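Home | Notebook | Materials | People | Contact

Packaging bench notebook - Clillthorpe workshop
24/06/2021

Good day on the paper wrap trials, a really good day. Writing it all down while it's fresh, because last time I left it overnight and lost half of what I meant to say.

The question was whether the Mostadar honeycomb paper can replace bubble for the Noonan jar order. Shih-chieh has been keen on it since the sample roll came in and I was the doubter. I'm a lot less of a doubter now! It stretches open as you pull, the cells stand up and grip each other, and you can finish a wrap without a scrap of tape. I love that. Every bit of tape we take out is a bit the customer doesn't have to pick off.

Settings for the record: tension knob on the dispenser at 2. Any tighter and the paper tears along the slit line before the cells are fully open. Any looser and it comes off nearly flat, and then you're just wrapping a jar in brown paper. Beverley marked the spot on the knob with a paint pen so we can all stop guessing. 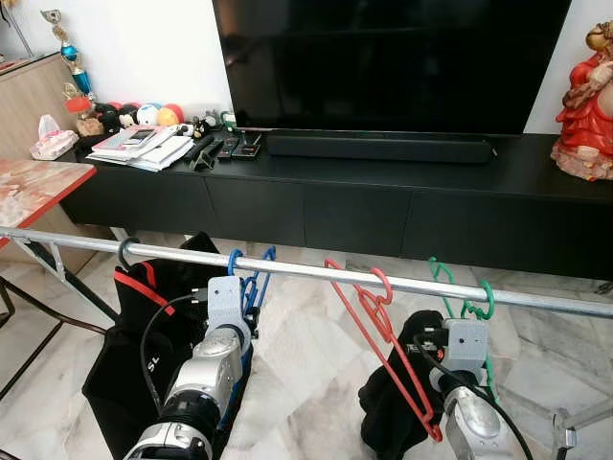

Hangers on the rail, blue and green ones among them.

Drop tests. Carton was the Druko single wall, the one we already stock, code 681. Wrapped jars went in upright with the paper divider, base pad underneath, nothing on top at first. Flat drops fine. Edge drops fine. Corner drops were where it got interesting - the jars held, but the lids rubbed against the carton flaps and one label scuffed badly enough that I wouldn't send it out. Put a crumpled sheet on top and ran 10 more corner drops, no scuffing at all. So the top sheet stays in the spec, even though it slows the packer a little.

Beverley's idea, and I think it's the best one of the day: fold the tail of the wrap over the lid and tuck it down the side, so the wrap does the top sheet's job. We only had enough paper left to do a handful that way and I don't want to call it yet. It looked lovely, like a parcel from a nice shop. Length needed goes up to 42 cm per jar with the fold, so somebody has to work out whether that costs more than a separate sheet. (Me, probably.)

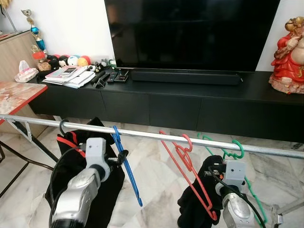

Humidity is the thing I still want to sort out. Paper that sat by the roller door felt softer than the roll from the cupboard, and the cells didn't spring back the same when I squashed them with my palm. Not a proper test, I know. Shih-chieh is going to put cut pieces in the damp box over the weekend with some left out as a comparison, and we'll crush them side by side. If it's as big a difference as it felt, we need to tell Noonan to keep their rolls off the floor and in the bag until they're loaded.

Also tried the wrap on the odd-shaped pourer bottles just for fun. Neck is too skinny, the wrap slides down and bunches at the shoulder. A second short piece around the neck fixes it but it's fiddly. Parking that.

To do:
- order another roll from Mostadar, same width, ask if they do it in white
- reprint the packer card with the tuck drawn on it (my drawing was awful, Beverley to redo)
- repeat corner drops with the folded tail
- damp box crush results into this notebook
- ring Noonan re pallet trial, they said any time in July suits

Scale on the far bench is reading heavy again. Use the small one until it's been looked at.

Last updated: after the afternoon drops, damp box results still to be added
Contact the bench | © Clillthorpe packaging workshop | Back to top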